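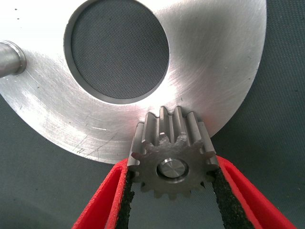
Lewis Swanson has been fixing record players and tape decks in the same shop for most of his working life. The shop is called Overwood, after the street it used to be on, and he kept the name when he moved. We talked at the front counter on a slow morning, between phone calls.

He started out on clocks. His uncle had a bench in the garage and let him take apart alarm clocks that were beyond saving. "I liked the gears and I didn't much like telling time," he said. A neighbor brought over a turntable that ran slow, and he fixed it by cleaning old grease out of the bearing. The neighbor paid him in records.

Most of what comes in today is from the seventies and early eighties. People inherit a stereo, plug it in, and find that one channel is dead or the platter won't hold speed. Swanson says the faults are usually small ones. Grease hardens, belts stretch, switches get dirty.

"Eighty percent of the job is cleaning," he said. "People want to hear that it was some rare part. It was dirt."

He won't take everything. Cheap all-in-one players with plastic tonearms he sends back home with the customer, and he doesn't charge for looking. He also stopped working on car stereos a few years ago, when his back started to bother him.

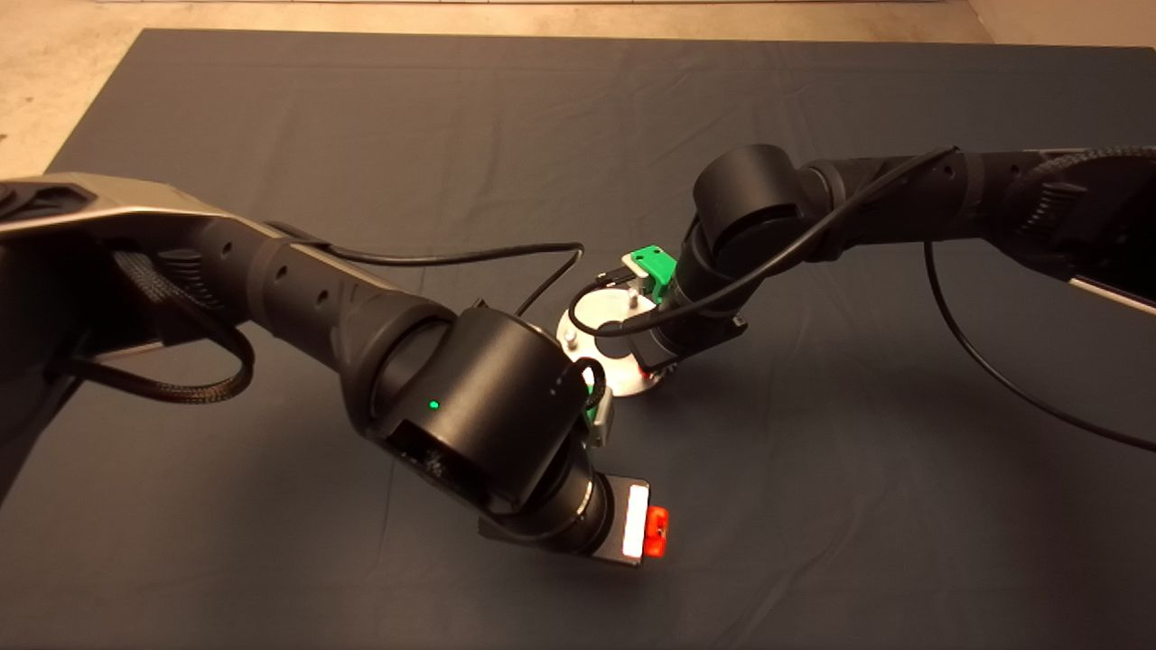 Parts are the hard side of the business. For a long time he bought idler wheels and belts from a supplier called Tillum, which closed when its owner retired. Now he keeps a back room of donor machines and trades with other repair people. One of them, Khanyisile Potgieter, rebuilds motors two states away, and they mail boxes back and forth.

"She'll send me three motors and a note that says which one she trusts," he said. "I send her tonearm wire. We've never settled up and I doubt we will."

I asked what he charges. A basic service on a belt-drive table is $80, with the belt. A full rebuild can go to $300, and he calls before he spends that much of anybody's money. Some customers say no at that point. He doesn't argue with them, though he will offer to buy the machine for parts.

The longest repair he remembers was a Rusnák console that belonged to Euan Forsyth, a retired bus driver. The cabinet had been in a flooded basement. Swanson dried it out over a summer, replaced most of the wiring, and had the veneer glued down by a furniture man.

"Euan came by every couple of weeks to look at it," he said. "I think he would have been fine if I'd never finished."

He has had one apprentice, Cameron Kinnear, who works Tuesdays and Saturdays and does nearly all the cassette decks. Swanson finds cassettes fussy and is happy to hand them over. Kinnear is learning to set up cartridges next.

For people who want to look after a turntable at home, his advice is short. Keep it level. Replace the belt when the speed drifts. Leave the bearing alone unless you have the right oil, and don't use cooking oil, which he has found in more than one machine.

He has no plans to retire. The lease runs for another three years and he expects to sign again. When the phone rang for the fourth time he picked it up, listened for a while, and asked the caller whether the platter was turning at all.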